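Filed under: Field Trips, Robots & Automation

I went to the Siriwan open day in Prultgate, mainly because a reader had asked me twice whether I thought kitchen robots were any closer than they were when I started this blog. I didn't have a good answer, and Siriwan is the nearest place to me where people work on cleaning and nothing else.

It's 100 miles from my house to Prultgate if you go by way of Pimelbridge, and I did, so I got there late and missed the welcome talk. I don't think I missed much. The handout covered the same ground. Siriwan works on household chores, mostly wet ones, and the project people had come to hear about is called Pikamel. It's a program that is meant to let an arm learn wiping and scrubbing from a person doing the same job.

I had expected the day to be all machines. A good part of it was about hands. They spent the first session on how a person cleans a stone counter, going slowly, and I learned more from that than from the slides.
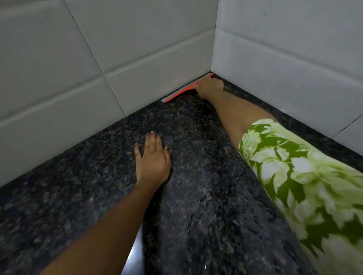
Squeegee pressed in where the stone meets the tile, right at the corner.

Corners came up again and again. A flat blade does fine on an open stretch, but at an inside corner it has to line up with the wall and still stay down on the stone. The speaker said a person does this mostly by feel, pushing until the blade stops and then adjusting the wrist. Pikamel has to work out the same thing from force readings at the wrist joint and what it can see, and wet black granite is hard to see well. It shines in some spots and goes flat in others. Somebody asked why they didn't just pick an easier counter. The answer was that people have the counters they have.

The other point I wrote down was about the free hand. When you scrub, you usually lean on the other hand without thinking about it. It holds your weight, and it also tells you if there's grit or soap left on the surface. Pikamel runs on a single arm bolted to a base, so it doesn't need the support, but it doesn't get the information either. They are looking at adding a second arm. That would raise the price a lot, and they were open about that.

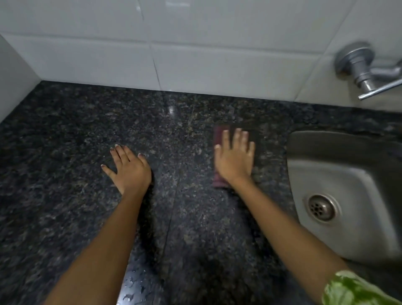 Scrubbing is the harder half of the job, according to the engineer who ran the second session. With a squeegee you can see fairly soon if a pass went well. With a pad you're pressing on something you have covered up, so you have to lift it to check. How hard to press is also a problem. Too light and nothing comes off, too hard and the pad drags. The team had tried 8 different pressure settings before they gave up on fixed numbers and let the program change the pressure as it went.

After lunch we saw the arm itself, in the lab across the hall. It did three runs on a test slab with no sink and no faucet. The first two were clean. On the third it left a wet strip along the back, and the engineer stopped it and started over. Each run took almost three minutes for a piece of stone I would do in well under one. I didn't mind the speed much. It could work while I was out of the room. I minded that somebody had to hand it the squeegee and take it away again.

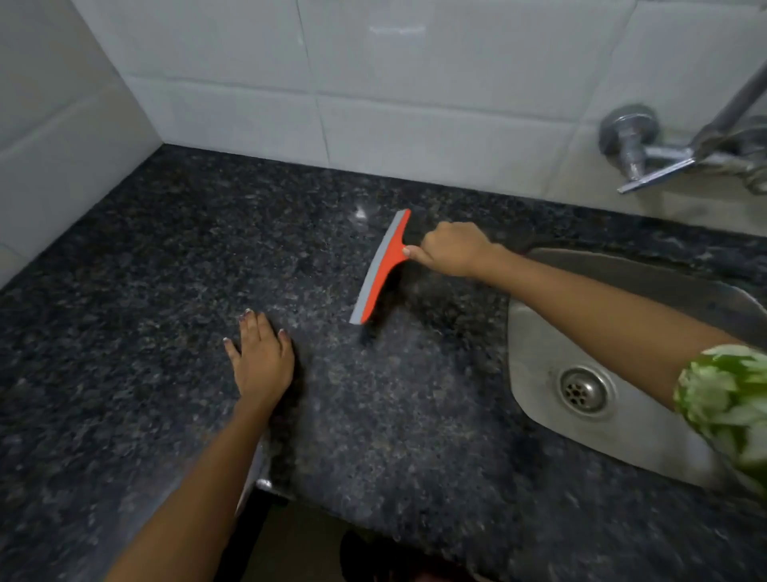

I asked about sinks, because my own counter is mostly sink. Going around a curved rim is still on the list for later, and so is anything with a faucet hanging over it. For now Pikamel is for flat, open surfaces. They hope to have a trial in a shared kitchen in Pimelbridge by January, with a staff member standing by the whole time.

So to the reader who asked: a bit closer, for counters, if yours is clear and straight. I wouldn't put off buying a new squeegee. The open day was free, parking was two dollars, and the coffee was fine. If they hold another one I'll go, and I'll leave earlier - the road through Pimelbridge is down to one lane by the bridge.

Posted May 26, 2020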